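Speaker notes: The Shirt Is Somewhere in There
Vija Kuusk, Nistuven. Jan 22, 2020
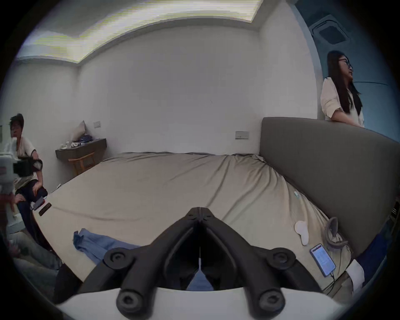 Munden is our perception layer, and its whole job is to tell the planner where the cloth is. Say that slowly, it's the only definition in the talk. The planner is Ilie, the viewer is Tavby, and I'll use the names from now on as if they were people, which is how we talk at work and probably a bad sign. On paper the question Munden answers is easy: which pixels are the thing we want to pick up? Then leave the slide up and let them look for a bit. The light-blue garment on the left of the sheet is the target. It's crumpled enough that I won't commit to shirt or jeans in front of an audience, and Munden doesn't have to commit either. It does have to leave the phone with the lit screen alone, and the charging cable, and the small light-blue item up toward the headboard, which is close enough in color to make a color threshold look foolish. And the sheet, of course. The sheet is also cloth. Pause here, people who have done this will groan.

Next slide: the mask.

First version of Munden: segment everything that looks like fabric, take the biggest piece. On any bed the biggest piece of fabric is the bed. We shipped this to the test branch and Ilie very politely planned a grasp on the bedding, every time, with high confidence. I still have the log line. Read it out if the room is awake: "target area exceeds workspace, clamping." Clamping! It shrank the bed until it fit.

Second version: take the biggest piece of fabric that isn't the background. Now you have to say what the background is. We fitted a surface to the depth points and called it the bed. A mattress with a smooth sheet is close to a plane. A rumpled sheet is a small mountain range, and our inlier threshold decided which mountains were laundry. Tight threshold, you pick up wrinkles. Loose threshold, thin garments sink into the mattress and vanish. There's a range in the middle that works, and it's different for every bed.

(If someone asks about learned segmentation: yes, we use it, it's coming, tell them to hold on two slides.)

Next slide: the gripper in its own way.

The camera rides on the tool. I like this, it means the view you train on and the view you run on can be close to the same view. The price is that the fingers are always in the picture, bottom center, dark and angular, blocking the stretch of bed you're about to touch. Go back to the first slide if you need to and point at the gap between the fingers. You can see a small patch of blue through it. That patch is often the most useful bit of evidence Munden has in the last part of an approach, and for months we threw it away.

Why did we throw it away: the gripper mask. We had a fixed mask that blanked out the fingers so the segmenter wouldn't think they were objects. Somebody drew it by hand with the fingers closed, and drew it as one solid shape with some margin for safety. The somebody was me. It covered the fingers, and the space between the fingers, and a good deal of innocent bedding.

The fix is to compute the mask from the finger width for each image. We render the finger model at the measured opening, grow it by 3 pixels, and leave the gap alone. I expected this to be a cleanup ticket. It was the largest single improvement we made in October, which I find slightly insulting.

Gotcha, say this one clearly because people will copy the idea: the width reading and the image have to belong to the same moment. Ours were off by two camera frames. With the fingers still, no problem. With the fingers closing, the rendered mask trails behind the real ones, and a slice of finger pokes out from under the mask and gets reported as a thin dark object hovering over the target. Ilie then plans around it. So the gripper was avoiding itself, on the approach only, and only when it was in a hurry. It took us almost 18 working days to find, most of them spent looking at the planner.

Next slide: Tavby.

We found it because of Tavby, so Tavby gets a slide. It's a replay viewer. It draws the image, the mask, the depth points and the tool state on one timeline, and the part that matters is that it refuses to interpolate. If there's no width sample at a given image time, it shows a hole. Our old viewer filled holes in with a nice smooth curve and everything looked lovely in it. Recommend this to everyone: make your debugging tool uglier than your data.

Tavby reads the raw log and never the cleaned one. There was a fight about this. The cleaned one loads faster. Don't go into the fight.

Demo here if the projector is behaving. Step through an approach one image at a time with the arrow keys, stop when the sliver appears at the left finger. If the projector isn't behaving, the backup screenshots are after the thanks slide. Don't scroll past them by accident like last time.

Next slide: learned segmentation, as promised.

What we run now is a small network that takes the image, the gripper mask as an extra channel, and the mask from the previous image. It outputs three classes: target, support, everything else. Support is whatever the target is lying on. That class did more for us than extra training data did. Before it, the sheet had to be either "target" or "other," and the network kept trying to give us a little of each. Let it say "support" and it calms down.

"Everything else" is a very full class. Phones, cables, paper, people. People get in at the edges all the time, leaning on furniture, sitting down, parking their legs where the camera can get them. In our first label pass we had trousers marked as target, with a person in them. To be fair to the labeler, the written instruction was "mark all clothing." We changed the instruction to "mark the garment being handled," and then had to go back and relabel the lot.

Ilie doesn't see classes at all. It gets a target region, a support surface and a keep-out region. Keep-out is everything else plus a margin, and anything within reach of the tool that Munden isn't sure of goes in there too. This makes Ilie timid. On a crowded bed it will sometimes return no plan, and we've decided we like that. The demo team is less keen.

Next slide: what still breaks.

Cables. Thin, dark, and the segmenter drops pieces of them, so Ilie sees a dotted line and believes it can go through the dots. We join pieces that line up. It works on straight ones.

Same-color pairs. Blue on blue, two garments touching. Munden reports one large garment with great assurance. I don't have a fix, and if anyone in the room does, I'm around at the break and I'll buy the coffee.

Lit screens. Exposure shifts when one swings into view and the fabric near it loses its folds. Locking exposure helps and then hurts you by the window.

Re-detection after contact. Once the fingers close, the cloth changes shape and the previous-image channel is suddenly giving bad advice. We zero it for 8 images after contact. Why 8? I tried a few numbers and went to lunch. Wait for the laugh, if there isn't one move on quickly.

Last slide: config file, contact address. Leave it up during questions. If asked about release, the gripper mask code is going out first and Munden later, and don't name a month.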